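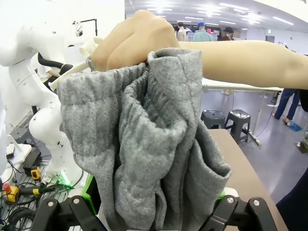
The anniversary open day at the Trilmont temple hall was billed as a tribute to its founding teacher, and I went along on Sunday expecting more speeches than substance. On the first count I was right. Marcela Štefanec, the guest of honour, spoke for nearly an hour, much of it on her own childhood in Clutberg and rather little on the man whose portrait hung behind her.

The programme claimed 1092 visitors. I can only say that the main hall is licensed for 331 and there were free seats near me all afternoon. Perhaps they came for lunch – the queue for that was long enough.
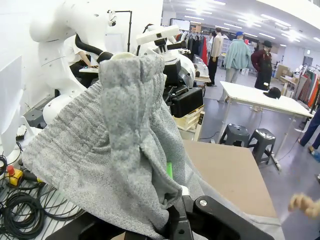
After the keynote we were taken round the new library by Ryszard Borkowska, who runs it. It has 661 books, a good share of them the same collected lectures in different bindings. He was frank that few people borrow them. I liked him for that, and I liked the reading room, which is quiet and faces the garden.

The youth choir sang three hymns, the last one well. Natália Rusnák then announced a study fund in the founder's name, to open in June. There was loud applause, though she gave no sum and named no donors.

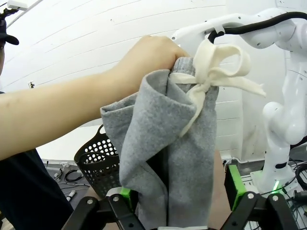
Who can apply to the fund?

Anyone under 25 living in Trilmont or Konton, according to the leaflet, whether or not their family attends the temple. How applicants will be chosen is left for a later notice.

I asked Rusnák about that at the tea table. She said the rules were still being written, and passed me the sugar.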